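5 September 2018
Notebook, textile bench, Dirstead

Wash shrinkage, dark gray stock

Cut squares from the Nerkeo lot and marked 526 mm between bench points, warp and weft. Washed on the long program, line dried, conditioned overnight. Warp came back shorter than weft on every piece. Su-chen wants the August figures redone with the same ruler; the old one has a worn zero end. Pale lines on dark gray cloth are a poor reference for measuring, as they bend wherever the cloth is pulled. Use the ink marks only.

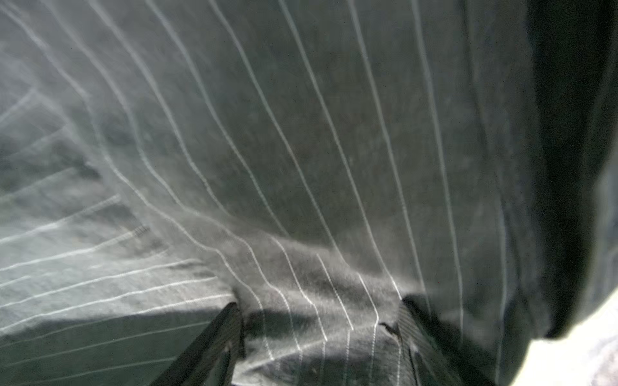 Abrasion

Kwok tester, 1000 rubs per head, standard wool abradant. Head 3 drifts. Chak-lun reset the weight, no change, so head 3 results are struck out. First broken thread on the control at 73 percent of the run. Pilling grade to be read by Barbara under the north lamp.

Edges and seams

Raw corners fray first, before any wear shows in the field of the cloth. Overlock at 14 stitches per inch held on all the trial pieces. Wider spacing did not. T. Costa asks whether a folded hem would do the same job; try it on the Jistance thread.

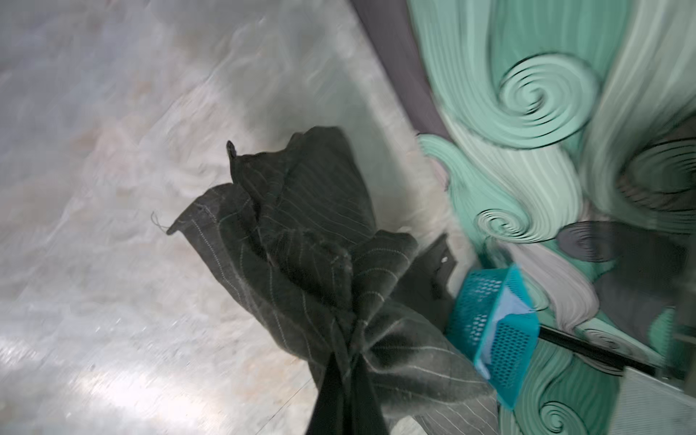

To do

Order abradant.
Zero check on new ruler, both ends.
Ask Svatopluk for the lint trap readings.
Rerun head 3 after service.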